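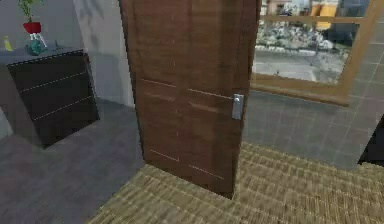
**Listemstead Residents' Forum > Town Finance > Draft budget: reserve transfer and the property levy**

**D_Thrastardottir_Finance** (moderator)

The draft budget is now open for comment until the end of April. Residents are asked to keep remarks in this thread to the revenue side. Spending on roads and the Gullstead library branch has its own thread.

The main points are as follows:

- The property levy rises by 2 percent.
- The waiver of commercial rates for small premises ends.
- A transfer of $200,000 is made from the general reserve to cover the remaining gap.

Questions about individual assessments should be sent to the assessor's office and will be removed from this page.

Ditte Þrastardóttir, Finance Department

---

**nillevlow_road**

I wish to record an objection to the third point. The reserve policy adopted by the council states that transfers are to be used for one-time costs. The gap described in the draft is a recurring one, and it will return next year with less money available to meet it.

---

**T.Karason**

> The gap described in the draft is a recurring one

I do not believe this is correct. Part of the shortfall comes from the final payment on the Østergaard pumping station, and that payment does not recur. Please refer to page 59 of the draft, where the debt schedule is set out by year.

Þórarinn Kárason

---

**nillevlow_road**

I have read page 59. The payment accounts for less than half of the transfer. The remainder is payroll and insurance, both of which are expected to increase. My objection stands with respect to that portion.

---

**gullstead_shopkeeper**

May I ask how the end of the waiver will be applied? My premises fall under the small category, but I share a meter and a tax parcel with the unit next door. Last year we received one bill and divided it between us. If the waiver ends in July, are we billed for half a year or for the whole?

---

**D_Thrastardottir_Finance** (moderator)

To gullstead_shopkeeper: the waiver ends at the close of the fiscal year, and the first full bill covers the first quarter after that date. Shared parcels will continue to receive one bill. An owner may apply to have a parcel split using Form 4, available at the front counter.

To nillevlow_road: your comment has been entered in the record. The department agrees that part of the gap is recurring. The draft treats the transfer as a bridge until the new assessments take effect.

---

**T.Karason**

I accept the correction on the size of the payment. I would still prefer the transfer to a larger increase in the levy. Many households on fixed incomes could not absorb one this year.

---

**nillevlow_road**

We differ on that. A bridge should have a stated end date, and I ask that one be written into the resolution before the vote.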